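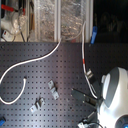
Gripper, brackets and cables on the perforated board, Clelholm workshop.

Progress to July, Sundano project

Work on the cell safety code continues. Three of the draft's sections, on cable routing, loose fittings and speed limits, have been agreed with Henriques. The section on guarding is still open — Tesness has asked for a wider clearance round the arm.

Almost 60 checks have been logged against the draft. Cables lying across the work surface remain the most common finding, and a rule on fixed routing will be added. Spending on signage stands at £2000.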